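Category: Home & Household > Laundry and Linens
4 min read

Washing heavy cotton bedding in hard water, does anyone still use soda crystals?

1. The towels question

fereshteh_g
Hello all, I hope this is the right bit of the forum. We moved to Surnia in September and the water is dreadfully hard. I've always washed our bedding at 40 with a bit of ordinary powder and been perfectly happy, but after a few months the sheets feel like cardboard and the towels could sand a door! My mother swore by soda crystals and never bought softener in her life. Do people still do that, or have the powders changed so much that it's pointless? I've got a 7 kg machine, if that matters.

dalibor_zeman
Welcome Fereshteh! Yes, plenty of us do. I put 100 g of crystals straight into the drum with the sheets and cut the powder down a little, and I've done it that way for years (my wife thinks I'm a bore about it, and she's probably right). Don't use them on wool or silk, whatever you do.

Karimi
Going to disagree with Dalibor, sorry old friend. Powder already has water softener in it. All you need is to use the hard water dose on the back of the box, and most people don't. I stopped buying crystals and saw no difference at all.

dalibor_zeman
We've had this argument before and I dare say we'll have it again! The dose on the box is fine for shirts. With a full load of heavy cotton I still find the rinse water goes cloudy without them.

2. Drying and putting away

gesach
Can I put in a word for drying? I think half the stiffness comes from hanging things dead still in a warm room. Give everything a really good shake before it goes up, and another when it comes down. I also never overload the machine, one double sheet and two pillowcases and that's your lot.

fereshteh_g
Thank you all, this is lovely. I do cram it in, I must admit. The dark things I now keep well away from the whites, after a sad business with a pillowcase. Dark cloth and the white sheet, anyway:
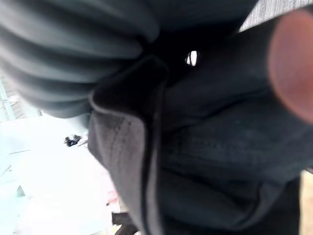
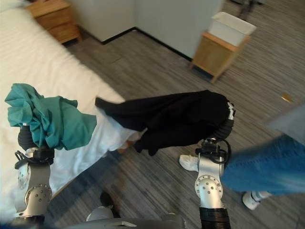 3. Update, and vinegar

fereshteh_g
So I tried Dalibor's way first and then Karimi's with the bigger dose, and I'm sorry to say I can't choose between you. Both were softer than before. Smaller loads helped most of all, so gesach may have the prize.

Karimi
I'll take a draw. Cheaper without the crystals though.

grurkivora
Has anyone tried white vinegar in the softener drawer? My neighbour swears by it but I worry about the rubber seal.

dalibor_zeman
I wouldn't do it every wash. Now and then, perhaps, and never in with bleach.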